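Where do cups sleep?

A cup can stand in a cupboard, but it can also hang. For this, people use a mug tree. It is a small stand with arms, like branches. The handle of the cup goes over a branch, and the cup stays there.
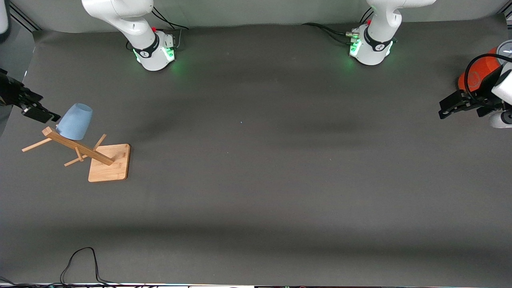
A light blue cup on its wooden tree.

Why is it good to hang a cup? A mug tree takes little place on the table, and air can go inside the cup. After washing, the last drops fall down.

Try it at home! Hold the cup with 2 hands and move slowly. Then wipe the table with a soft cloth, also in the corners.

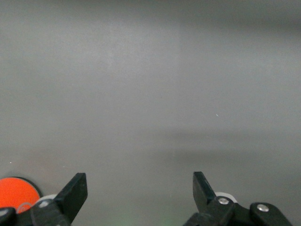 Mercado wrote to us that a heavy cup should go on a low branch, so the tree does not fall over. We think this is a good rule. Which cup will you hang first?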